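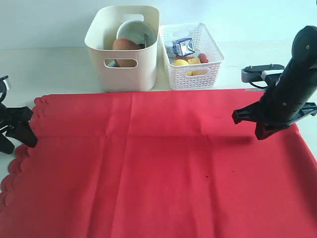

A red tablecloth with a scalloped border spread over a white table, with two storage containers at the back.

Climeren Community Center Opens Table Linen Lending Service

The Climeren Community Center has opened a lending service for tablecloths and other table linens, available to residents, clubs and neighborhood associations that hold events in the center or elsewhere in town. The service began in January and operates from the ground floor office next to the Stellance Room.

The collection holds 314 pieces. Most were transferred from the former Cheema banquet hall, which closed last year and offered its linens to the center at no cost. The remainder were bought new with a grant from the Terico Fund, which supports shared household and event goods in the area. Tablecloths are offered in white, cream, green and red, in sizes for both round and rectangular tables. Cloth napkins may be borrowed in sets.

Residents may borrow up to nine pieces at a time for a period of four days. There is no rental fee. A refundable deposit is collected when the linens are picked up and is returned once the pieces have been checked in. Groups that need a larger number for a wedding, memorial meal or school event are asked to contact the office at least two weeks ahead.

"Many families own one good tablecloth, and it fits one table," said Aqeel Butt, who manages events at the center. "When they rent our hall they suddenly have a dozen tables to cover. We were getting the same phone call over and over, and until now we had to send people to a rental company in the next county."

Linens are lent clean and folded. Borrowers are not expected to wash or iron them before return, and the center asks that they not try to treat stains at home, as some household products set the mark or lift the color. Food should be shaken off and the pieces left loosely folded in the bag provided. Damp cloths should be hung to dry first. Laundering is handled by a local service under a yearly contract.

Older pieces in the collection show ordinary signs of use, including slight fading and small marks. These are listed on the tag attached to each item so that borrowers are not charged for earlier wear. Cloths that can no longer be lent for formal meals will be set aside for craft sessions and children's parties, where they may be borrowed without a deposit.

The center has also updated its guidelines for setting up shared meals. Tables should be wiped down before a cloth is laid, and fold lines may be smoothed by hand - irons and steamers are not permitted in the Stellance Room due to the limits of the electrical circuit. Bowls, utensils and small food items may be kept in bins or baskets on the tables during set-up. Candles remain prohibited throughout the building.

Linens may be picked up and returned between 9 a.m. and 2 p.m. on days when the office is open. Proof of address is required for the first loan. A printed list of sizes and colors is available at the front desk, and staff can help borrowers match a cloth to the tables they plan to use.

Donations of tablecloths in good condition are welcome. Items should be washed before they are brought in, and the center is not able to accept plastic or paper coverings.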